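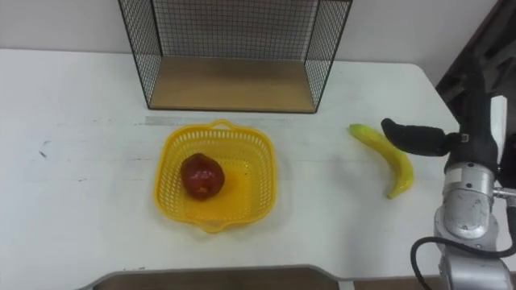

On 29th May, Tulwood wrote:
> Before we all get carried away with fingers, can someone please tell me what a five-fingered hand does on a pick-and-place job that a decent two-jaw gripper doesn't do for less money and with fewer wires? We have run Brunner jaws on both our arms since October. They open, they close, and when they break we swap a pad and get on with it.
>
> I've read the Droma brochure. I know it can hold a pencil. We do not have any pencils to move.
>
> What I'd like to see is somebody on this list run the same dull task with both, same arms, same controller, same objects, and post the numbers including the bad ones. If the hands win I will eat a Brunner pad. They are rubber, so this is a real offer.

I'll bite, in the hope that you will too.

We have had a pair of Droma hands on loan for three weeks and a pair of Brunner jaws in a drawer for a lot longer, so most of your experiment was already sitting here waiting for somebody to be annoyed enough to do it. Same two arms for both. Same Jirkley controller, same firmware, no updates in between, even though it asked me every morning.

The task is as dull as I could make it. White table, black wire mesh shelf at the back with a wooden bottom board, one yellow plastic basket, one apple, one banana. Stage one: fruit off the table and into the basket, one arm. Stage two: both arms take the basket by its sides, lift it, and put it on the bottom shelf. The whole thing is teleoperated, same operator throughout (me), with 15 minutes of practice per end effector before anything counted. I know that's not much. It's also more practice than I've ever been given on anything I've had to demo.

I ran 54 full attempts with each. A full attempt means both stages, and a failure in stage one still goes on to stage two with whatever made it into the basket.

Apple into basket. The jaws were better, and it wasn't close. An apple is round, the pads are soft, you come down over it and squeeze. The hand can do it too, but you have to decide which fingers are going to be involved, and then the ones you didn't pick get involved anyway. The little finger in particular has opinions. Several times I had the apple nicely held between thumb and two fingers and then knocked it loose on the basket rim with a knuckle I'd forgotten I owned.

Banana into basket. Much closer. The jaws are fine provided you line up square across the middle of it. Come in at an angle and the banana swings like a compass needle, and then you're chasing it. The hand is more forgiving about approach angle, as the fingers wrap and the thing settles in somewhere. It isn't always where you wanted, but it's in the hand. I also bruised fewer bananas with it. By the end of the jaw runs the banana looked like it had been in a fight, and had to be replaced.

Basket onto shelf. Now this is where I have to be nice about the hands. The basket sides are full of little openings, and they flex. With the jaws you can pinch the rim, and that works until the load shifts, at which point the basket pivots around the pinch and tips its contents toward whichever side you like least. With the hands you can flatten the fingers against each side and lift with two open palms, roughly the way a person carries a cake. It felt natural within a few tries. With the jaws it never did.

Total failures, both stages lumped together, dropped fruit and dumped baskets alike: 21 with the jaws. The hands had 15. I would love to report a landslide in either direction, but there it is. If you take out the basket stage the jaws are ahead. If you take out the apple the hands are miles ahead. If you take out the operator I imagine everything improves.

Now the complaints, which I've been saving.

The cable. Each of our arms has a black cable that loops out at the side and comes back in lower down, and the loop was sized for jaws. Put a hand on the end, start twisting the wrist to get a palm facing inward, and the loop goes looking for things to catch. It found the corner of the table twice. Droma supply a longer cable, and a longer cable makes a bigger loop, so I'm not sure who that's helping.

The weight. Each hand came out 415 grams heavier than the jaw it replaced, adapter included, on our kitchen scale. You would not think that matters, and with the arm folded in it doesn't. Reach out over the far side of the table toward the back of the shelf and the Jirkley starts muttering about joint load. It never stopped the arm, but it did slow it down, and it doesn't tell you it's slowing down unless you go and read the log. I spent most of one afternoon blaming my glove.

The wire mesh. Fingertips and small square holes are a poor match. The jaws bump the mesh and bounce off. A fingertip bumps the mesh and thinks about going in. I didn't lose one, but I came close enough that I now approach the sides of that shelf as if it were a lawnmower. Anybody planning to work inside a mesh enclosure with hands should either line it with something or stay well in from the walls.

Setup time. Brunner: four screws, plug it in, set open and closed, done before the coffee is. Droma: the wrist adapter goes on, then the hand, then there's a calibration where it opens and closes each finger in turn while you stand there, and if you bump it you start over. Then you do the other hand. Then the controller decides that left is right. Has anyone else seen that one? On our Jirkley the two hands come up in whichever order they feel like, and the only way to find out is to wiggle a thumb and see who answers. I've put a check at the top of my startup script, which I'm happy to send to the list. 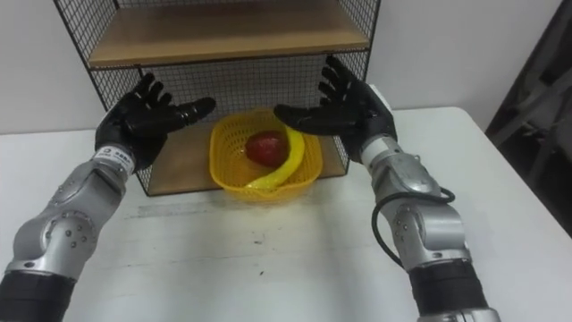

Off-list, I was asked whether the hands only won the basket stage through the operator being better warmed up by then, and whether the jaws would have caught up if they'd gone second. Fair question. They did go second. I ran the hands first for the first half and swapped for the second half, changing over once at the midpoint and then back, and there was no obvious difference between early and late runs for either. I did get crankier, but evenly.

The same message asked about a mixed setup: jaw on one side, hand on the other. I've tried it for a few runs only, so please don't quote me. It works better than it has any right to for stage one, as you just send whichever arm suits the fruit. For the basket it's miserable. One side pinches, the other side pushes, and the basket goes slowly around in a circle while you apologize to it. There may be a clever way of doing it with the jaw holding the rim and the hand going underneath. I got as far as "underneath" and ran out of clearance.

Things I didn't test, before somebody kindly points them out:

Anything autonomous. These are all teleop runs. I have no idea how a policy would get on with either, and I suspect the answer depends mostly on who collected the data and whether they'd had lunch.

Anything heavy. One apple and one banana is not a load.

Wear. Three weeks tells you nothing about finger tendons. The pads on the jaws are scuffed and I have spares. I don't have spare fingers, and I've seen the price of spare fingers.

Force readings. The Droma reports something per fingertip and the Jirkley logs it, but the values drift enough over a session that I stopped looking at them. If you have a recipe for zeroing them between runs without redoing the whole calibration, I'd like it very much.

So for Tulwood's question, what does the hand do that the jaws don't: it carries wide floppy containers by the sides, and it forgives a lousy approach to long curved objects. If your day is mostly round things and boxes, keep the Brunners and spend the money on a second shelf. If you move baskets or trays with two arms, borrow a pair before you decide, and measure your cables first.

For our own bench, the hands stay on until the loan runs out, mainly for the basket work. Then the jaws go back on and I'll sulk for a day or two.

Raw log is a plain CSV, one line per attempt, with a notes column that I'll need to clean up before it goes anywhere public. Give me until the end of the week. Startup script can go out sooner if anybody else has left and right trading places.

As for the pad: 15 against 21 is a win for the hands by my arithmetic. I can mail you one of our scuffed ones if yours are all in use. Do you take salt?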